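Replacement seat foam for a three-seat Varkby: density or hardness?

Forum index > Furniture and upholstery > Foam, springs and webbing

tackstrip
I have a Varkby three-seater, 16 years old, with one long bench cushion. The frame is sound and the sinuous springs are all still clipped. The foam has a permanent hollow at each end where people sit and is nearly original height in the middle. Inside width between the arms is 2000 mm.

Patix will cut to size in two grades, 33 kg/m3 and 40 kg/m3. The heavier one costs noticeably more. Is there any reason to pay for it if the lighter one feels the same in the shop?

plainweave
Density tells you how long the foam lasts. Hardness tells you how it feels on day one. They are separate numbers and most retail listings give only one of them. You can have a dense foam that is soft and a light foam that is hard. The light hard one feels fine in the shop and then loses its firmness where people sit.

Ask for the hardness figure in newtons for both grades. If Patix can't give it, buy somewhere else.

bobbin_case
Agree on the definitions, disagree on the conclusion. For a sofa that gets used in the evenings by two adults the 33 is adequate, and the money is better spent on a decent wrap. Half the "worn out foam" I'm asked to look at is flattened polyester wrap and stretched fabric. Take the cover off and measure the bare foam before ordering anything.

tackstrip
Cover is off. The wrap is flat as paper at both ends, but the foam has also taken a set. With a straightedge across the top I can put my whole hand flat underneath it at the left end. The foam there is also yellow and crumbles when I rub it.

bobbin_case
Then the foam is finished, fair enough. I would still order the 33.

plainweave
I would not. A bench cushion can't be rotated end for end the way separate cushions can be shuffled, at least not if the cover has a fixed back edge with the zipper in it. The same two spots take all the load for the life of the cushion. That is the case where density earns its price.

Also check what is between the foam and the springs. With sinuous springs and no insulator the underside gets cut into strips. It looks like a foam failure and it will happen again to the new piece.

tackstrip
There is a thin black felt, torn over three of the springs. The underside of the foam has grooves in it. Zipper is along the back edge, and the cover has piping on the front only, so flipping it puts the piping at the bottom.

plainweave
There's your answer on the grooves. Replace the felt with a heavier insulator pad and fix it to the front and back rails. Don't staple it to the springs.

low_pile
Has anyone used the Medve layered cushion cores? Firm base, softer top, glued at the factory. A neighbor's held its shape, but I don't know what density the layers are and the data sheet doesn't say.

bobbin_case
I have opened one. The glue line was continuous and hard, and you could feel it through a thin top layer. If you want a layered core, buy the two foams and spot glue them yourself with contact adhesive meant for foam. Keep the glue away from the outer edge or it will show as a ridge.

low_pile
Noted. The one I sat on had a thick top layer, which may be why I didn't feel it.

tackstrip
Next question is the cut size. Do I order to the old foam, the cover or the frame?

plainweave
The cover. Lay it flat, measure seam to seam, and order slightly over in width and depth so the foam is held in compression. Old foam has shrunk and the opening in the frame includes clearance. Do not add to the height, the wrap does that. And draw the front corners if they are rounded. A square block in a rounded cover leaves a lump at each corner.

bobbin_case
Too much oversize and the cushion crowns in the middle, and on a bench that long it will bow upward. If the cover fabric has no stretch, go easy. What is it?

tackstrip
It's the Nundoreo flat weave, deep red, not much give in it. I'll keep the oversize small. Going with the 40 in medium hardness, new insulator, new wrap on the top and front edge. Patix quotes delivery in January.

plainweave
Put the wrapped foam in a thin plastic bag, fold it slightly, slide it into the cover, then pull the bag out through the zipper opening. Otherwise a flat weave grabs the wrap and drags it off the corners.

low_pile
Same color family as the one I'm considering, so I'd like to hear how the piping sits when it's done.
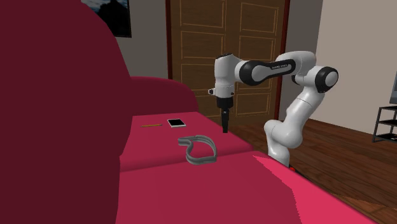

Attachment from low_pile: deep red sofa, render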